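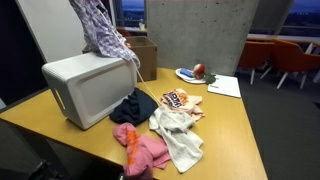

Have you ever tried to explain to somebody how you pick up a shirt? It's a lot harder than it sounds! You might say "grab it and put it away," but you would be leaving out nearly everything your hands know how to do. A robot starts out knowing none of that, so the people who teach robots have to show it, over and over, with as many different bits of laundry as they can find. Look at the table and you'll spot a bright pink sweatshirt, a crumpled navy cloth, a T-shirt and a light gray towel, all in a heap beside a white bin, and a lavender and white piece of clothing that is up in the air with its bottom folds still resting on the bin.

Every time somebody picks up a piece of clothing and puts it where it belongs, the whole job gets saved from start to finish. We call that one example. An example holds the pictures that the cameras took, and also a kind of diary of how the arm moved — how far it reached, how much it turned, and when it opened or closed its fingers.

At the Tristow workshop, Usha Amin is one of the people who makes examples. She guides the robot's arm herself, a bit like a puppeteer, while the computer quietly keeps track. On a good day she makes 50 of them before she goes home, and then her shoulders are tired and she wants soup.

You may be wondering why one really good example isn't enough. Well, think of your own pajamas. When you drop them on the floor, do they ever land in the same shape twice? Cloth can bunch up, roll over, hide its own sleeves or get twisted around a sock, and a robot that had only seen one neat pile would be very puzzled by yours. So between examples Usha gives everything a good toss and starts again with a brand-new mess. (Yes, making a mess is part of her job, and yes, she is very good at it.)

Things that aren't laundry are useful too. A robot has to learn that a plate or a notepad should be left alone when the job is clothes, and the only way to learn it is to meet plates and notepads while it works.

Next comes the checking. Milagros Goicoechea watches the examples on a big screen and decides which ones to keep. If the arm dropped a sleeve and picked it up again, she often keeps it, because a robot needs to know how to fix a slip. If a camera was switched off by mistake, out it goes! The first laundry set she finished had 784 examples in it, and checking them took her 7 days.

After that, the computer studies the whole set and looks for patterns, and then the robot has a try on its own with clothes it has never met before. It gets 30 tries, and Milagros writes down how each one went. Whatever gives it trouble — hoods are a big one — goes on a list for Usha, and she makes more examples with hoods.

Would you like to try this at home? Ask a grown-up to be your robot. Give them a T-shirt and tell them how to fold it using only words, and they must do exactly what you say and nothing else. Then show them once with your own hands, and see which way gets the shirt folded.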